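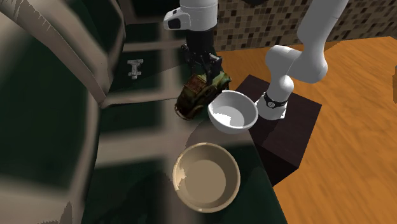 How Does a Roller Coaster Get Around the Track Without an Engine?

By Princess Bautista

If you have ever stood in line for a roller coaster, with your tummy doing little flips and a sticky lemonade in one hand, you may have heard a sound coming from the first big hill. Clack, clack, clack, clack! At Drelley Park, where I spent most of my summers as a girl (and a good part of last June, too), you can hear it all the way from the parking lot.

Lots of coasters start with a hill like that, called the lift hill. A long chain runs up the middle of the track, and a hook under the train grabs hold of it. A motor pulls the chain, the chain pulls the train, and up you go, slowly, with plenty of time to wonder why you agreed to this.

The clacking comes from a safety part under the train. It is a small metal bar that drops into one notch after another, a bit like a foot feeling its way up the stairs. If the chain ever stopped, the bar would keep the train from rolling back down.

At the top, the chain lets go. From there on, many coasters have no motor pushing them at all! Being up high gives the train stored energy, and when it tips over the edge, gravity pulls it down and the stored energy turns into speed. That speed carries it up the next hill, where it slows down again, and then down it swoops once more.

Some of the energy gets used up along the way, though. The wheels rub on the track and the air pushes against the riders — you can feel that on your cheeks. So on a coaster like this, no later hill can be as tall as the first one. My favorite at Drelley is the Grellevis, which has 952 yards of track and gets a little lower and a little twistier as it goes.

Try it at home

You will need a marble and a piece of foam pipe insulation, cut in half the long way so it makes a gutter. Ask a grown-up to do the cutting. Tape one end high up on the back of a chair, then bend the rest into 2 hills on the floor and let the marble go from the top. If it won't make it over, lower the hill or raise the start, and try again. Mine took almost 3 tries, if you count the one the cat interrupted.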